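Community Reading Room, Herthorpe – progress report to the Ishida Fund

This is our second report under the present grant. It covers the months since July and was written for the Fund, but we put it also on our page so that members can read it.

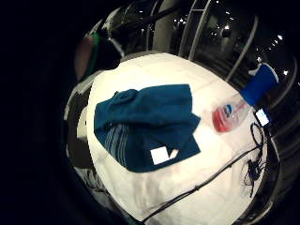
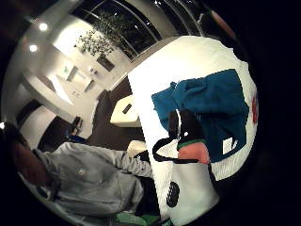
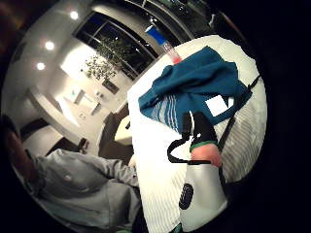 The white table and the teal cloth.

Herthorpe, October 3, 2024

The lending of books has grown more slowly than we hoped. We now have 61 regular readers, and most of them come for the evening hours. The large-print shelf is the most used. For the next period we ask to move a part of the money for new novels to this shelf.

The roof above the back store was repaired in July. The builder from Sinimmont found that two beams were weak, and the work took longer than was agreed. The cost remained inside the budget – we delayed the painting to make this possible. Painting is now planned for spring.

The exchange of books with the library in Bunora started well. We sent about 50 titles and received a similar quantity. Two boxes arrived without a list, and the catalogue is still not complete for this reason. I expect to finish it before the next report.

One difficulty remains. The heating contract ends this winter and the new price is not yet confirmed. I will write to the Fund separately when I have the offer.

Kenta Tsuji
Reading Room coordinator

Comments

Marit: Very glad about the large print. Could there be more crime stories, please?

P. Oakes: Are the evening hours the same in winter?

Recent items
First report to the Ishida Fund
How to join the Bunora exchange
Roof repair: dates and access

Contact the Reading Room | © Herthorpe Reading Room | Back to top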